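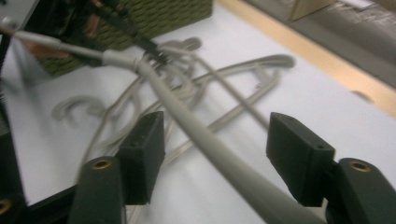

# Maddocks Hangers and Leads: Data Card

## Summary

Maddocks Hangers and Leads is a collection of short recordings of household sorting, compiled by the Mekari domestic objects group. It is concerned with one ordinary and troublesome situation: clothes hangers that have become caught up with one another and with a cable. The collection comprises 1,047 recordings, each accompanied by a plain-text note.

The present release is dated 2019-02-23 and replaces the draft circulated to partner institutions the previous July.

## Scope

The collection covers the separation of mixed heaps on a table top. Plastic hangers are the principal items. They are light, they hook on to one another readily, and a pale hanger lying under a pale cable is difficult to tell apart from it, particularly when either is moving. Users interested in outlines and overlaps will find this the most demanding part of the material.

The following are outside the scope of this release:

* garments on hangers
* wardrobe rails and door hooks
* padded hangers
* cables connected to a supply

Garments are treated separately in the Preltuver collection, which has its own card and its own terms.

## Contents

 notes/ one text file per recording
 recordings/ numbered in order of receipt
 labels.csv item labels and outcome
 CHANGES corrections since the draft
 LICENCE full terms of use

Numbering is not continuous. Recordings withdrawn during checking have not had their numbers reassigned.

## Labels

Labels were assigned by Lowri Probert and Siham Morsy, working separately. Differences were settled by Elibariki Lukumay. The terms used are as follows.

* `hanger` -- any one-piece or assembled clothes hanger, whatever its position in the heap
* `hook` -- the curved upper part of a hanger, labelled only where it can be told apart from its neighbours
* `bar` -- the straight lower part
* `cable` -- any lead or flex, including a thinner length belonging to the same run
* `knot` -- a place where cables cross and hold together
* `surface` -- the table top or other support

A hook that is partly hidden retains its label if its curve can be followed. A bar that passes behind another object is labelled as a single bar where both visible lengths clearly belong together. In cases of doubt the annotators were instructed to leave the item unlabelled and to enter `unsure` in the note.

## Preparation of the heaps

Heaps were assembled by hand and were not arranged to a pattern. The person preparing the heap was asked to drop the hangers on to the table and then to lay or push the cable among them. No hanger was deliberately threaded through another. Between recordings the items were returned to a box and tipped out afresh.

The work was carried out in 18 sittings on the Arkus premises under the supervision of Azadeh Ahmadpour. No sitting lasted more than 6 hours.

## Known limitations

Movement blur is present in many recordings and has been retained. Blurred material is marked `blur` in `labels.csv`, and users requiring sharp outlines should exclude it.

White and off-white hangers are over-represented. Results obtained on this collection should not be assumed to hold for wooden or wire hangers.

The labels do not record how firmly items are caught. Two hangers that touch and two that are hooked together may therefore carry identical entries.

## Access and terms

The collection is available without charge for teaching and research. Applicants are asked to state their institution and intended use. Redistribution of single recordings in published work is permitted with acknowledgement; redistribution of the whole is not. A fee of £2,000 applies to commercial licences and is reviewed each year.

Corrections are welcome and should quote the recording number. They should be addressed to Rhodri Gronow, who maintains this card.

Search this site Go

3 shares 0 comments

Contact | Terms of use | © Mekari | Back to top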